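Teaching by hand: an evening with Pundumora

If you have walked past the back bench at Pusatness on a Friday evening lately, you will have heard a lot of cheering for what sounds like very small achievements. That's us! The teleoperation group has been at it since October, and Sushil Yadav asked me to write up how it's going, partly so that people stop asking him in the kitchen and partly because we would love a few more pairs of hands on the controls.

Our arm is called Pundumora. It sits above a plain white table and it knows almost nothing, and the whole point of the project is that we don't write out its movements for it. We show it. One person sits down with the leader arm, which is a light copy of the real thing with a trigger at the end, and moves it through a job the way they would with their own hand. Pundumora follows along and does the job for real, and everything gets saved: where each joint was, how far the fingers were open, what the cameras saw. Do that enough times and you can train a policy that has a go at the task without anybody steering. I have watched it happen a dozen times now and I still lean forward in my chair.

We tried two ways of teaching it. The first was taking hold of the arm and pushing it around directly, which feels lovely and immediate, a bit like helping a kid hold a pencil. The trouble is that your own arm ends up in all the camera views, and the policy gets very confused when the helpful human arm goes away. Gheorghița Sârbu still defends this method for slow, careful motions, and for working out a first path she may well be right. For recording, though, we have settled on the leader arm. It takes longer to get used to, and your first few tries will be terrible (mine were), but the recordings come out so much cleaner.
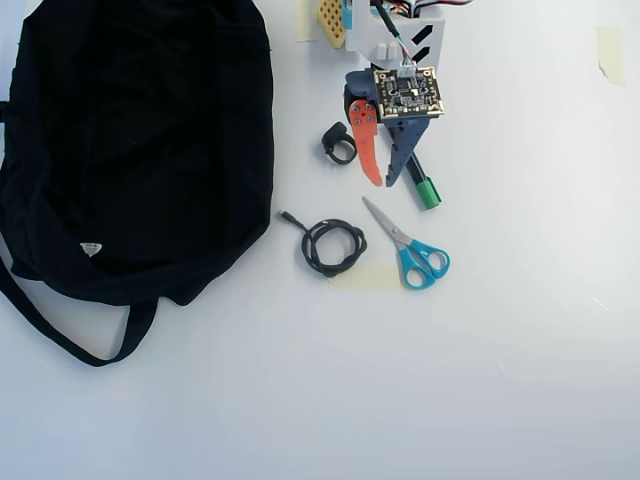 The job we have been teaching this month is packing up, meaning small things off the table and into a bag. It sounds like nothing until you try it with two stiff fingers. A bin stays where you put it and keeps its shape, but cloth gives way the moment you touch it, and each person who resets the table leaves it a little different. The black tote lying in folds there, with its long strap looping out across the tabletop, is a good look at what the operator has to think about: where is the opening, which bit of fabric can you pull without dragging the whole bag along, and is that strap going to catch on a finger on the way past? The small stuff has its own personality too. A marker is easy once you take it across the barrel. Scissors want to swing. And a coiled cable, oh boy. Grab too high on the coil and you lift one loop and leave the rest, grab too low and the fingers close on the table.

We do 20 demonstrations of a task in one sitting and then stop, however well it is going. Khải Nông came up with that limit after a very long night in which the last batch was noticeably worse than the first. You get sloppy without feeling it. You start taking shortcuts, you hurry the approach, and the policy learns your hurry along with everything else. The operators now swap out after every session, and Khải keeps the log so we can tell whose style is in which recordings. Naveen Rastogi is smooth and slow and pauses above everything before he goes down. I swoop. The policy trained on both of us would pause, then swoop, then pause again, and it looked so much like two people sharing one arm that we had to stop and laugh.

That brought us to our first real house rule, which is that we agree on a way of doing the thing before we record it. Come in from above, open the fingers early, close, wait a beat, lift straight up, carry, let go. Say it out loud the first few times if it helps. It is fine to be a bit different from the next person, and some variety in where the objects sit is what we want, but the general plan should match.

The second rule is to leave your mistakes in when you recover from them. This one surprised me. I had been throwing away every recording where I fumbled, and Devendra Vashisht went through the discard folder and pulled a bunch of them back out. If you drop the marker and then calmly go and pick it up again, that is gold, he says, and after we put those recordings back in, Pundumora started going after things it had dropped. Before that it would carry its empty fingers over to the bag and let go of nothing, very politely. The ones we still delete are where the operator gives up, or where somebody reaches in to help.

Things that still don't work well, so you know what you're signing up for: the bag opening, mostly. With the mouth propped open the policy does nicely. With the bag flat or slumped it pokes at the fabric and then seems to lose interest. Naveen thinks we should teach the opening as its own task and record it separately. Gheorghița thinks we need a second arm, and she has been sketching one on the whiteboard, so please don't wipe the left half. Lighting is a nuisance too. The policy we trained in the evening was noticeably clumsier when we showed it off at lunchtime.

The recording software is Prito, running on the bench computer, and you don't need to know anything about it to take a turn. There's a start key, a save key and a "throw that one away" key, and they have stickers on them. We'll run a practice session before anything you do gets saved, and it takes most people 2 goes before the leader arm stops feeling like someone else's elbow.

If you'd like to try, come find us on Friday from seven at the back bench, or write your name on the sheet taped to the Rawat cabinet. Kids are welcome on the leader arm with a grown-up next to them. Please bring small objects you don't mind having dropped! We are especially short of soft ones, and Sushil is asking for socks (clean).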